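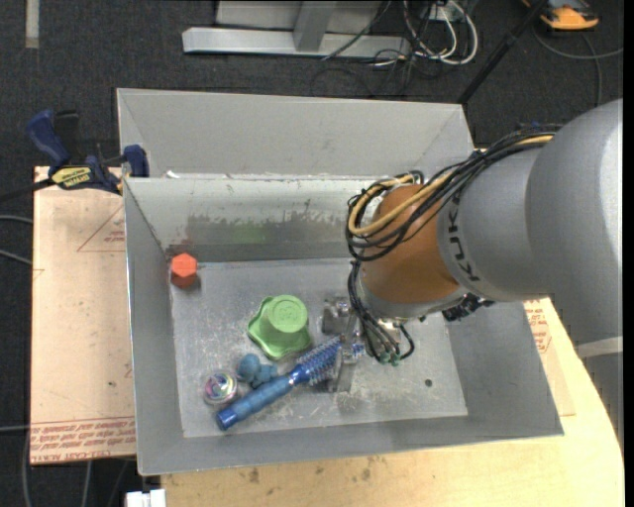 2. Mixed household goods: sorting and reuse stream

2.1 Purpose of this section

This section covers the second reporting period of the Nilside Household Goods Reuse Project, up to the end of July. It deals only with small mixed items, meaning personal care goods, toys, small plastic kitchenware and anything else that arrives loose at the bottom of a donation box. Furniture and textiles are reported separately by Ottmar Hellwig in Section 3.

2.2 Work completed

The project received 799 boxes of donated goods during the period, against a funded target of 1000 for the full year. Of these, 355 contained small mixed items and were directed to this stream. The remaining boxes held clothing, books or bedding and were passed on unopened beyond a first check.

Small items are now placed in grey metal bins a few at a time. A typical bin might hold a blue round hairbrush, a light green plastic piece with a scalloped rim, a lumpy blue toy, a clear ball with coloured swirls and an orange-red hexagonal block. Under the previous arrangement such items were tipped together onto a bench and sorted by eye, and small balls and blocks were frequently lost under larger goods. Hawi Ayele revised the written sorting guide in the first month of the period and the new version is in use on both shifts.

2.3 Categories

The guide recognises four outcomes: resale, donation to partner programs, plastics recovery and disposal. Brushes and combs remain the most difficult category. The Skerkalau centre accepts them only if sealed in original packaging, and used brushes are therefore sent to plastics recovery where the handle material can be identified. Toys without a maker's label are held for review by Ilham Ashour before release. At the close of the period 56 toys were awaiting review.

2.4 Variations from the approved plan

Delivery of the additional shelving from Kovell was late and the holding area was not set up until the final weeks. Toys awaiting review were kept in the office in the meantime. No change to the budget is requested.

The bins in use are scratched and scuffed on the inside. They remain serviceable, and the line item for replacement bins has been carried forward to next year.

2.5 Next period

Iddrisu Odoi will prepare a short colour guide to common plastics for use at the sorting stations. Carola Ackermann will meet with Shawky to settle collection times for recovered plastics, which at present fall outside our opening hours. A revised figure for the year-end total will be supplied with the next report.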